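Section 5. Running the Mug Task in the Simulator

Complete Section 4 before you start. Club members without a saved arm profile should see Fergal Gallagher.

1. Open the Bradton workspace and load the scene named Mug, Side.
2. Set the camera to Wrist.
3. Open the gripper fully and center it over the mouth of the mug.
4. Lower the gripper until one finger is inside the rim. Keep the other fingers outside the wall.
5. Close in small steps. Stop when the force bar reaches 7.
6. Hold for five seconds, then lift.
7. Save the run under your team name. Each team needs 12 saved runs before the Heydari round.

Note: Reset the scene after every run. Runs saved without a reset are not scored.

Caution: Do not send a simulator run to the real arm. The speed limits are different and the fingers can be damaged.
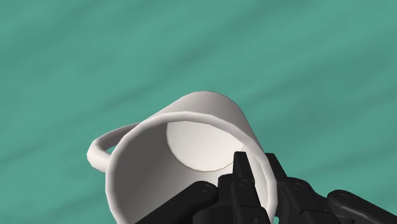
Figure 5. Wrist view at step 4, one finger inside the mug.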